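Wisari puts gripper upkeep on a fixed schedule at Jinddale

Wisari has changed the way it looks after the hand-held grippers at its Jinddale site, replacing an informal fix-it-when-it-sticks approach with a check at every station before the day's first recording. The new schedule took effect on Mon 16 February and covers all nine table stations in the Pettigrew hall.

The grippers come in matched pairs. An operator holds one in each hand and does an ordinary household job with them at a table, and the recordings are used to train robot arms that carry the same kind of jaw. If a jaw is stiff or a pad sits crooked, the operator's hand makes up for it without the operator noticing, and the fault ends up in the recording.

"People are very good at working around a bad tool," said Oldřich Štěpánek, who runs equipment at the site. "You ask how the gripper is and they say it's fine. Then you pick it up yourself and one finger is dragging."

Wisari logged 296 gripper faults at Jinddale between September and the end of January. Most were small. Pads had worked loose, pivots had picked up grit, and cables had been pulled tight by an operator turning away from the table. Štěpánek said the time lost to each was minor, but recordings made before a fault was spotted often had to be thrown out.

The morning check starts with the jaws wide open and nothing between them. The technician looks at the two pads face to face to see that they lean in by the same amount, then checks the screw holes near the corners and the raised rim along the top of each pad. The linkage arms come next. Each turns on a brass-colored ring set into its rounded end, and the technician moves the arm slowly through its travel with a fingertip on the ring, feeling for play.

Loose threads and burrs on the pads are trimmed off. They do little harm at first, Štěpánek said, but on thin plastic film they can catch, and the film then hangs on the pad after the jaws open. 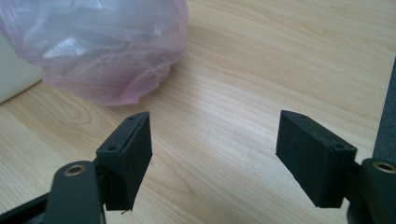

Bag work is hard on pads

Thin plastic is the reason the schedule was brought forward. Wisari added a wastebasket job to its list over the winter, using small bins with liner bags, and the fault rate at the tables assigned to it went up within days.

A liner is light and slippery, and operators squeeze harder than they would on a cup or a box. That loads the pivots. They also tend to work with the two grippers close together over the bin, so the pads knock against each other more often. Pads on the bag tables were wearing out well ahead of those used for other jobs – in two cases the screws had backed out far enough to scratch the tabletop.

Pads at those tables are now changed after 100 sessions whether or not they look worn. At the other tables the limit is left to the technician. Fornell, which supplies the pads and bushings, has agreed to ship them in sets so both fingers of a gripper are always renewed together.

Cables get their own check

The second part of the routine is done with the operator in position. The operator takes both grippers, brings them to the front edge of the table on either side of the bin, and holds still while the technician follows each cable by eye. There should be a slack loop at each wrist and nothing caught on the table edge or its corners.

The operator then opens and closes both jaws several times and turns each wrist as far as is comfortable. A cable that pulls at any point is rerouted before work starts. The metal plate on top of each gripper is checked for movement by hand. If it shifts at all, the gripper comes out of use and a spare pair goes in.

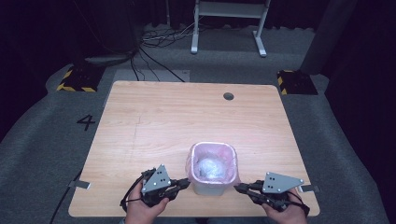 A pair of hand-held grippers at the front of a table, one on each side of a lined wastebasket.

The whole check was budgeted at 40 minutes for the hall. It ran over that on the first morning, mainly because three pairs had to be swapped and the spares had not been labeled left and right. Labels have since been added.

Operators have been asked to report stiffness as soon as they feel it, even in the middle of a session. Under the old arrangement they wrote it on a sheet at the end of the shift, and by then it was hard to say which recordings were affected. A button at each station now marks the time of the report in the log.

Štěpánek said he expects to drop some steps once there are enough results to show which ones find faults. The pivot check will stay, he said, and so will the pad limit on the bag tables.

Wisari plans to use the same schedule at its second hall when that opens in September. Replacement bushings for the remaining Jinddale grippers are on order from Fornell.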